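The village that has to re-register

27 Nov 2018

The register is kept in a green metal cabinet on the second floor of the district office in Darkell. It lists every resident of the valley by household, and beside each name is a code. Most of the codes are a single letter. For people who belong to the Ramado minority there is a letter and a number, and the number is changed every time the holder moves, marries or applies for work outside the district.

The system has been in force since August. Before that, Ramado families carried the same identity card as everyone else. The new card is a different color and has to be renewed in person every six months. Without it a person cannot buy a bus ticket out of the valley, enroll a child in secondary school or receive a pension.

Officials describe the change as an administrative matter. A notice pasted on the door of the district office says the new card will "improve the delivery of services to all communities." The notice is printed in the state language only. Most older Ramado speakers cannot read it, and the clerk who used to translate for them was moved to another post in the spring.

I spent nine days in the valley, traveling on a tourist permit and staying with families in Darkell and in Gorent, the village at the upper end of the road. None of the people I spoke to wanted to be named. Several asked me to leave out their trade and their age as well, and I have done so.

Gorent has 200 households. According to a list kept by residents, 69 people from the village have been called in for what are known as conversations. These take place at a police building near the market in Darkell. They can last an hour or three days. No charge is given, and those who come home are asked to sign a paper saying they attended of their own free will.

One man was called in after he gave a reading at a wedding. The reading was a poem every Ramado schoolchild once learned, about a river that goes underground and comes up again on the other side of a mountain. He was asked who had chosen it and what the river stood for. He said it was a river. He was kept for two nights.

A woman in the same street was called in over a phone call to her brother, who lives abroad. She had told him the price of flour. The officer had the date and the length of the call in front of him and wanted to know why flour would be of interest to a person in another country. She has not called her brother again. He sends a message on her birthday and she deletes it.

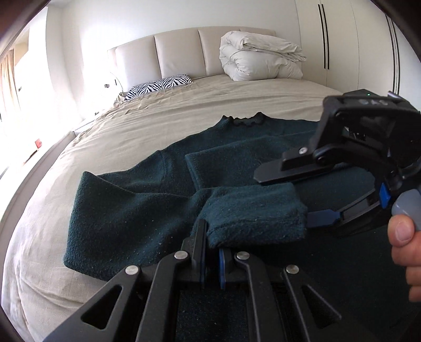
The weaving and knitting trade was the first part of village life to feel the rules. Ramado knitwear used to be sold from stalls along the road, and buyers came up from the lowlands every fall. Under the new regulations a seller needs a trading license, and a license needs a card with a number below a certain level, which very few people in Gorent have. So the selling has moved indoors. A customer comes by arrangement, the door is closed, and a sweater is spread out over the bed to be looked at, a dark teal-green one in one house, plain gray in the next. Prices have dropped by half because the sellers cannot wait for a better offer. A dealer from the lowlands told me he feels bad about it and buys as many as he can carry.

The men of the village mostly worked in the quarry below Bíró, an hour down the valley. The quarry is owned by the provincial government. In September it told its Ramado workers that their contracts would be reviewed. Those whose review was not finished were put on unpaid leave, and the reviews are still not finished. New workers have been brought in from outside and housed in a row of prefabricated buildings by the main gate. They are not unfriendly, people said. They were told the jobs were empty.

Schools are harder to write about, because parents are more afraid to talk about them. Until last year the primary school in Gorent taught the first three grades in Ramado. It now teaches all grades in the state language. Two of the teachers were retired early. The old readers were collected in boxes and taken away by truck, and parents were told to bring in any copies they had at home. One father kept his. He showed me where, and then asked me to forget it.

The children pick up the new language quickly, and this creates its own trouble at home. A grandmother in Darkell told me her grandson now answers her in words she has to ask him to repeat. He is seven. His teacher gives out paper stars for every day a child speaks only the state language, including at home, and the children report on themselves. He has a long row of stars on the wall above where he sleeps.

The legal ground for all this is thin. The constitution guarantees minority languages in primary education and bans any separate registration by origin. A lawyers' group in the capital filed a complaint on those points in the summer. The court returned it with a note saying that the residents had not exhausted local remedies. The local remedy is a complaint form, and the complaint form is handed out at the district office in Darkell, at the same window where cards are renewed. I asked for one. The clerk said they had run out and that I should try in the new year.

The provincial government did not answer written questions for this article. A spokesman reached by phone said that reports of pressure on the Ramado came from people who had left the country and had no knowledge of present conditions. When asked whether journalists could visit freely, he said that the valley was open to all and that permits were issued for the main road.

There has been little reaction from abroad. The country supplies gas to its neighbors and hosts a large trade fair, and foreign ministries that once raised the matter in public now say they raise it in private. Exiled Ramado groups hold a small march each year. At the last one, around 2000 people walked through the rain to a square in front of a parliament, where a letter was handed to a junior official. Marchers carried pictures of relatives they have lost touch with. Some of those relatives are in Gorent, and a few of them had heard about the march. They were worried about who had been photographed.

Exile groups are also divided on what to ask for. The older generation wants the return of the autonomy agreement, which gave the valley its own council and its own school inspectors and was allowed to lapse 33 years ago. Younger members say the agreement is gone and that the work now is to get names onto lists: who has been called in, who came back, who did not. They keep a database and check each entry with two sources. That was easier before the phone calls stopped. In some months now no new entry can be confirmed at all.

In the valley itself people talk less about autonomy than about the winter. The pass above Gorent closes with the first heavy snow and the only way out is then the main road, past the checkpoint at Bíró. Renewals for the first cards fall due in February. Families are working out who will travel down together, who will stay with the animals, and what to do about the old people who cannot stand in line for a whole day. The office sees Ramado applicants on two mornings a week.

On my last evening in Gorent the power was off and we ate by lamplight. The family had a letter from the district office that had come that morning and they asked me to read it to them. It said that the head of the household should come to Darkell with his card, his old card if he still had it, and two photographs. It gave a room number and a time. It did not say what it was about. He folded it and put it in his coat, and his wife asked whether the bus would be running.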